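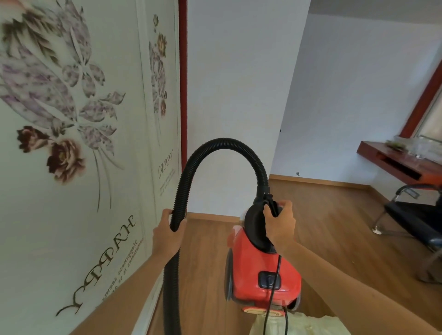 Zencombe Household Set

The Zencombe Household Set is a recorded data product for training home robots. It is sold by Zencombe, a firm based in Moffat, and covers ordinary chores filmed from head height by people working in their own homes. Buyers are mostly companies and labs that build two-armed robots.

Contents

The standard set holds 200 hours of video, split into 9 groups of chores. Floor care is the largest group. It includes carrying a canister vacuum by its top handle with one hand while the other hand holds the hose, a job that many two-armed robots find hard because the hose bends and pulls as the body moves. Other groups cover laundry, dishes, bed making and tidying desks.

Each clip comes with a short written label, the start and end of each grasp, and an estimate of hand position. Rooms are left furnished, and the homes differ in layout, flooring and light.

Versions and pricing

Zencombe offers the set by yearly license. A trial pack with 6 hours of clips is available to schools at no charge. The full license includes updates, which come out each February, and help with file conversion. A smaller version, sold under the name Prarkine, has floor care only and is meant for makers of cleaning robots.

Custom recording is a separate service. The customer sends a list of tasks, and finished clips are delivered within 15 working days.

Reception

Users have praised the hand labels and the wide range of rooms. Complaints center on the depth data, which is missing from the older clips, and on thin coverage of stairs. The Stoller toolkit can read the files directly; other software needs the converter.

See also: Stoller toolkit, Imitation learning, Domestic robot

Categories: Robotics data sets | Home automation | Licensed data products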